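Oiling boards: mineral oil or something that hardens?

lino_s
My mineral oil is gone and I'm tired of redoing the boards every month. Thinking of switching to raw linseed. Anyone regret it?

Rosalba Z
I switched in March. Two thin coats, wiped off well, then left alone for weeks. It smells for a while – keep it out of the pantry. My bamboo one with the juice groove gets the same treatment as the maple.

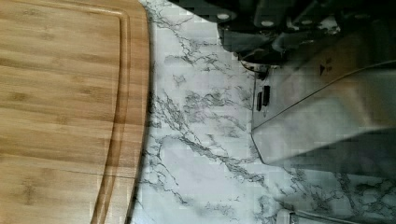

Samuele
I disagree on linseed for bamboo. It barely soaks in and you end up with a sticky film. Mineral oil is cheap and takes 40 seconds.

Rosalba Z
Sticky means too much oil. Wipe it again after 20 minutes.

lino_s
What about the groove? Oil pools in mine.

Samuele
Cotton swab. And stand it on edge to dry, never flat.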